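Small Business Operations, Evening Section
Handout for Unit 4: Knowing What You Have
Instructor: Imelda Cruzado
Revised 2019-06-18

Welcome back, everybody. Last time we spent so long on supplier terms (my fault, I love supplier terms) that we barely touched the stockroom, so this handout carries a little more than usual. Please read it before class and bring your own numbers if you have them. If you don't run a business yet, borrow somebody else's, with permission of course, or use the Surnthorpe figures further down.

Where we are in the course

You already know how to price an item and how to read an invoice. What we're adding now is the piece in between, the time an item spends sitting with you after you've paid for it and before a customer has paid you. People tend to think of that as quiet time. To me it is the most interesting part of the whole business, and I grew up over a hardware store, so I'll admit I'm partial.

Some words we'll be using

Book stock is what your records say you have. It might live in a spreadsheet, in a program, or in the green ledger my father kept under the register.

Shelf stock is what is really there when you go and look.

Shrinkage is the gap between the two when the shelf comes up short. It covers theft, but it also covers breakage, spoilage, samples given away, and plain clerical slips. In the small shops I've worked with, clerical slips are the part that surprises owners most.

Lead time is how long you wait between placing an order and having the goods in hand, ready to sell. Note the last few words. A carton that has arrived and is still taped shut by the back door hasn't finished its lead time.

Reorder point is the level of stock at which you place the next order. We'll work one out together below.

Safety stock is the extra you keep for a bad week.

The Surnthorpe example

Surnthorpe is a garden and household shop, and Jennylyn Enriquez, the owner, has kindly let us use her March records. We'll follow one item the whole way through, a brass hose fitting that sells steadily and never goes out of fashion.

At the end of March the book said 564 fittings. Jennylyn and her nephew counted them one evening after closing and got 459. That's a difference of 105, and as you can imagine there was some unhappiness. They counted again the next morning, starting from the opposite end of the room, and got 459 a second time.

Before you read any further, take a minute and write down where you think those 105 fittings went. I ask every group to do this and I keep the answers, and nearly everyone writes "stolen."

What Jennylyn did was pull the paperwork and go backward through it. She found one delivery entered twice, for 100 pieces. That left five. Two had gone out as replacements for a customer whose fittings leaked, with no slip written, and the last three she never did find. So the real trouble was one tired person typing in one delivery note on two different days, which is a very ordinary thing and could happen to any of us.

Why the place where things sit matters

Now, a word about containers, and please don't skip this because it looks dull! A count is only as good as the place you're counting in. If one kind of item lives in three spots, somebody will count two of them. If two kinds of item share one spot, somebody will mix them. The simple rule I give to everyone is one item, one home, one label, and the label goes on the home itself so that it stays put when the goods are sold.

Open-topped bins are popular for small parts, and I like them too. You can see into them from where you're standing, and you can get a hand in without moving anything else. The drawback is that they invite tossing. A customer return, a stray screw, somebody's pen – it all goes in the nearest open bin, and then your next count has to sort it out. Lidded bins stay cleaner and are slower to use. Choose whichever suits the item, and if it's a fast seller I would nearly always go open.

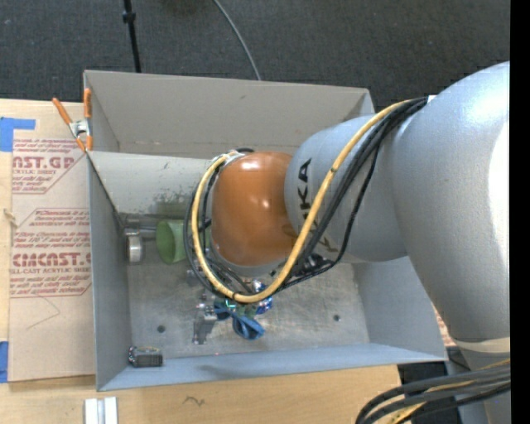

An open gray metal bin on a wooden tabletop, with a robot arm over it.

Material is mostly a matter of weight and wear. Metal bins put up with heavy parts and rough handling, and they're noisy. Plastic is lighter and cheaper, and it comes in colors, so you can code by department. Cardboard is fine for a season. Whatever you pick, try to buy one size and stay with it, so that a full bin of a given item always means the same quantity. Once you know that quantity you can do a rough check just by walking past.

Working out a reorder point

Back to the fittings. Jennylyn sells 17 of them a day in the busy season, and her supplier, Votent, takes six days to deliver. While she waits she will sell

17 x 6 = 102

so if she orders when the shelf reaches 102, the last one goes out the door just as the new ones come in. That's cutting it much too fine. She adds three days of safety stock, another 51, and her reorder point becomes 153.

Votent sells the fitting in cases of 1000 only. At 17 a day a full case lasts her 58 days with a few left over, and that is a good deal of money sitting in brass. We'll talk in class about whether she should ask for a smaller case, share one with the Rivera store across town, or just live with it. There are sensible people on each side. Jericho Tiongson from the earlier section made a very good argument for sharing, and I'll hand out his one-page version.

A counting routine you can keep up

The big yearly count has its uses, mostly at tax time, but for everyday accuracy I'd like you to try counting a little at a time. Pick a handful of items each morning before opening. Count fast sellers every month and slow ones twice a year. Write down the shelf figure first, and look at the book figure afterward. If you look at the book first, you'll find yourself counting toward it.

For next time

Choose one item and do a full count of it, with the book figure beside it. If there's a gap, trace it as far back as you can and write half a page on what you found. Then work out a reorder point with three days of safety stock, and again with five.

Zoila Condori has the spare calculators, so see her if yours has given up. Reading is chapter six, and you may skip the part on warehouse leases.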